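Unit 4 Reading: Can a Machine Do the Chores Yet?

Course notes, Introduction to Everyday Automation, June term

Welcome back, everybody, and thank you for the lively discussion of dishwashers last time (I had no idea so many of you had feelings about the bottom rack). This unit takes up the question that got most of you to sign up for the course in the first place: when is a machine going to do my chores? I'm going to give you a long answer, and I hope by the end you'll see why I can't give you a short one.

Let's start with the machines we already have. A washing machine is a chore robot by any fair reading of the word, and so is the bread machine on your aunt's counter. They work beautifully, and they work because somebody made the chore fit the box. You carry the clothes to the washer. You measure the flour. The machine never has to find anything, and it never has to pick anything up. If you go home tonight and write down what your own hands did for the washer before you pressed the button, you'll have a pretty good list of what this unit is about.

Factories have been doing the same thing for a long time, on a grander scale. When an arm on an assembly line places a part, that part has usually arrived in a tray, facing the right way, at a spot the arm was told about ahead of time. People who work on these lines call the tray and its relatives "fixturing," and there is a whole craft to it. Please learn that word, you'll need it for the worksheet. A well-fixtured job can run all night. Take the fixturing away and dump the parts on a table, and suddenly you have something that looks an awful lot like a kitchen drawer.

So we have two kinds of work, and I'd like you to keep them apart in your heads. Tidy work comes to the machine in the same way each time. Untidy work lies wherever it was left. Most of what we do at home is untidy, and quite a lot of what happens on a shop floor is untidy too, especially in small shops where the job changes every few hours. Packing mixed orders, sorting returns, hanging up coats, clearing a bench at the end of a shift: all untidy.

Now for our case. Some of you asked for real numbers, so we'll use the practice log from Travdale, a small shop that assembles and repairs office equipment. They bought a setup from a firm called Dovalent and gave it what they thought would be an easy assignment, handling short cables and little plastic parts on a bench. Over the term of the trial the log shows 2317 attempts. Of those, 932 were finished with no help from a person, and another 466 were finished after a person stepped in partway, usually to move the part or turn it around. The rest were written down as failures. I'd like you to do the subtraction yourselves and then sit with the result for a minute before you decide how you feel about it.

When I first read those figures I felt a little let down, I'll admit, and then I went and tried to remember the last time I plugged in a network cable behind a desk. I felt for the plug, rolled it between my thumb and finger until the little latch was on the proper side, pushed, missed, wiggled, pushed again. I did all of it without looking and probably while talking. My fingertips told me where the edges were. The cable tugged a bit and I gave it some slack. If you had asked me afterward how many steps there were, I would have said one!

A soft cable is a troublesome thing to hold, too. A wooden block goes where you carry it and keeps its shape. With a cable, you may have a perfect grip on the plug while the rest of it drags along behind, catching on the edge of something and twisting the end you were so careful about. Cloth is worse (think of a fitted sheet), and that's why laundry folding turns up so often when people talk about chores that machines find hard.

Then there's the matter of seeing. Clear plastic is hard for many depth cameras, which can look right through it or get fooled by its shine. A busy background can make the edges of a small part harder to pick out. You and I get around this by touching the thing, and by knowing from long habit what a plug ought to be shaped like.

Small parts at the gripper, and the cable work itself: 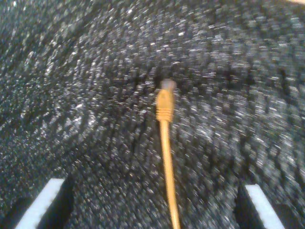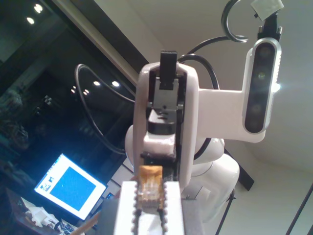

I want to say a word about fairness before the worksheet, because every term somebody writes that the Travdale machine "can't do the job," and somebody else writes that it "can." Both of you will lose a point. What I'm after is the kind of sentence a shop manager could use. Can it do this job with this part, at this bench, with a person nearby? How long does the person have to stay? Would it still manage if the parts came from a different supplier? The second reading, the Bajwa handout, is very good on that last question, and it's only a few pages, so do please read it all the way through.

The Panico worksheet asks you to pick one chore from your own home and break it into the smallest steps you can stand. Mark each step tidy or untidy. Then choose one untidy step and tell me what you would change about the room, the container or the object to make it tidy. You're allowed to spend money, but tell me how much. Last year's favorite was a sock drawer with a slot for each pair, and we had a long argument over whether filling the slots was just the same chore wearing a hat.

Bring the worksheet on paper if you can. We'll go over the step lists in pairs first, and I'll leave the last part of the hour for questions on the log. If the subtraction gave you trouble, come see me before class and we'll work through it together.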